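Clearing a table after lunch: dishes first or trash first?

Posted by Shahnaz Samarakoon, 4 June 2025

Okay, this is a small one but it's been driving my sister and me up the wall. We do a shared lunch at the Wallasport hall twice a week and at the end there's a table covered in plates, mugs, foil, cans and paper bags, all mixed together. I start with the trash because it's light and it's everywhere. She starts with the plates and says I'm just making two trips out of one. Is there a right way to do this? Also, do you stack plates flat in the tray or stand them up? We have one tray and one bin, and the sink is down a hallway, so I'd like to carry the tray once and be done with it. We've chipped 12 plates since August and I'm pretty sure it's the hallway that does it!

Daithí Fitzgerald

Trash first. Always. Next!

Fongchan Kaewkla

I'm with your sister, sorry! I used to do the evening cleanup at Skinditz (a café, long gone now) and we cleared more than 50 covers a night with two people, so I have feelings about this. Set the tray at one end of the table and the bin right up against the other end, then work from the tray side. Plates go in first while you still have both hands free and nothing sticky on your fingers. Mugs and cups after that. Once the dishes are off, you can sweep the paper and foil toward the bin with your forearm and it takes no time at all.

One exception: if there's food left on a plate, scrape it before it goes anywhere near the tray, or you'll be washing the tray too. And crush the cans and squash the bags down, they take up a silly amount of room otherwise. Check what your hall wants done with cans, though. Ours had to go in a separate sack.

As for flat or standing, I go back and forth. Flat is steadier if you're walking any distance. On edge is quicker to unload at the sink, and I do it when there are only a few, but they need something to lean on or they slide around. I'd go flat for your hallway and put a folded dish towel underneath. Cups can go in the space that's left, just don't put them on top of the plates (ask me how I know).

Tray on the left, bin on the right, same setup both times:

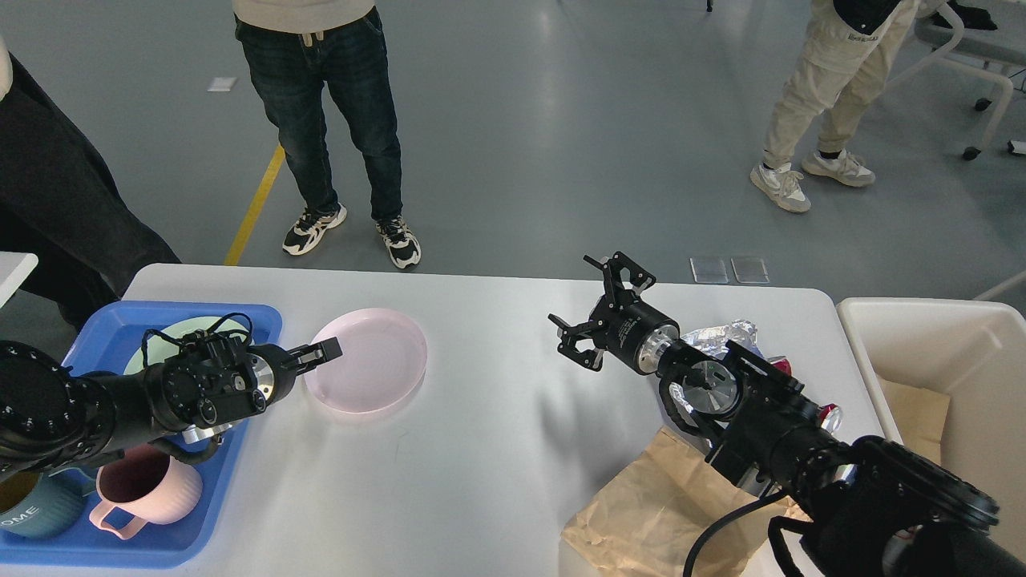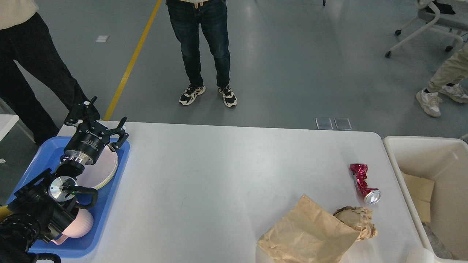
Cathal Hayes

Fongchan has the tray part right but I'd pull the foil off before touching a plate. It hides things. I've lost two teaspoons to a ball of foil and only found one of them. After that, sure, plates, then cups, then whatever's left. And Shahnaz, if the hallway is what's chipping them, make it two half-full trays and stop worrying about the extra trip. It's a hallway.

Last updated 4 days after posting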